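Print this article | E-mail this article

We use cookies to improve your visit to this site. By continuing to read you agree to their use. Accept | Manage settings

4. Repair, reuse and the household computer: findings from the Dultonville survey

Dorottya Szekeres, Decha Nuchit, Nhàn Sầm and Sơn Diệp

4.1 Background to the survey

The preceding section set out how the age of a household computer was recorded and how replacement was distinguished from repair. The present section reports what households in Dultonville told us about the decision to keep, mend or part with a desktop machine. Earlier work on household goods has tended to treat the end of a product's life as a single event. Our respondents described something slower. A computer was moved from the sitting room to a bedroom, lent to a relative, put in a cupboard and in many cases taken out again when a newer machine failed.

The survey was sent to 700 households in the district. Respondents were asked to name every desktop computer kept in the home, whether or not it was in use, and to give the year in which each was bought. They were then asked about any fault that had arisen and what was done about it. Interviews were held afterwards with 60 of the households, each in the home and each lasting as long as the respondent wished. The interviews were carried out by Nhàn Sầm and Sơn Diệp, who also prepared the written transcripts.

4.2 What counted as a repair

The word "repair" proved less settled than we had assumed. Several respondents who had fitted a new hard drive said firmly that they had never repaired a computer. To them a repair was something paid for and done by another person. Others counted the cleaning of a fan or the reseating of a cable. For the purposes of the analysis, a repair was taken to be any work that required the case of the machine to be opened and that was meant to return it to ordinary use. Software faults were recorded separately and are dealt with in Section 6.

This definition has a practical side. Opening the case was the point at which many households stopped. Respondents spoke of the side panel as a limit they did not wish to cross, and the reasons given were mostly to do with blame. A parent who broke the family computer would have to account for it, whereas a machine which simply stopped working was no one's fault. Those who had watched a friend or colleague open a case even once were far more at ease with the idea, whatever their age or schooling.

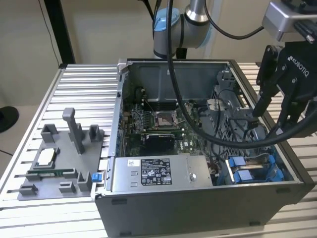
Figure 4. Desktop computer tower lying on its side with the interior exposed.

Does the age of a machine decide whether it is repaired?

Age matters less than the work the machine is expected to do. Old computers used for one fixed task, such as keeping the accounts of a small shop, were repaired repeatedly, while newer ones bought for general family use were often given up at the first serious fault.

The finding held across both parts of the district. In the older streets near the market, where many households run a business from home, owners described repairs in terms of the task that had been interrupted. One respondent had kept the same machine in order to go on using a stock-keeping program for which no later version had been sold. In the newer estates the computer was more often spoken of as a shared convenience, and its loss was met by using a telephone or a borrowed laptop until the household had decided what to do. In a number of homes that decision had still not been made at the time of the interview.

4.3 Cost and the local trade

Cost was mentioned in every interview, though seldom first. Respondents compared the price of a repair with the price of a new machine, but the comparison was rarely exact. Most had not asked for a quotation. They relied on a remembered figure, sometimes many years old, or on what a neighbour had paid for work of a quite different kind. Where a written quotation had been obtained, the household was more likely to go ahead, even when the sum was higher than expected.

The trade in Dultonville is small. Two workshops, Itberg and Kim, take in desktop machines from the public, and a third firm, Gratumness, deals mainly with offices but accepts household work when time allows. All three agreed to let us see their job books for the month of May, with the customers' names removed. The entries are brief and were not written with research in mind. Even so, they show that the commonest fault was a failed power supply, followed by faults in storage. In 37 cases the customer did not come back for the machine after a quotation had been given.

These uncollected machines deserve more attention than they have had. The workshops are not free to dispose of them at once, and each has its own practice. Itberg writes to the owner after 30 days and again before any parts are removed. Kim telephones only. At Gratumness no fixed rule exists, and machines have been held for up to 60 weeks in a room that the firm would prefer to use for other purposes. The owners of all three businesses raised the matter without being asked, and all three regarded it as a larger burden than the repair work itself.

4.4 Parts and second-hand supply

A desktop tower is, in principle, well suited to the reuse of parts. The power supply, memory and drives can usually be taken out with ordinary tools, and many are made to common sizes. In practice reuse depended on trust. Respondents were willing to accept a second-hand part from a workshop they knew but were wary of the same part bought by post. The exception was memory, which was widely believed either to work or not to work and was therefore thought safe to buy used.

Storage was treated differently again. Many households would neither sell nor give away a drive, even one that had failed, and kept it in a drawer. Concern for photographs and letters was the usual reason. It follows that machines passed on to relatives or to charity shops often lacked a drive and could not be used without further expense, which the person receiving them had not always foreseen.

4.5 Limits of the findings

The survey covers one district, and the interviews were held with those who agreed to them. Households with a broken machine may have been more willing to talk than those without. The job books record what was brought in, and they say nothing of faults dealt with at home or left alone. A comparison with laptop computers, for which the question of opening the case takes a different form, is being prepared by Lợi Hứa and will be reported separately.

Print this article | E-mail this article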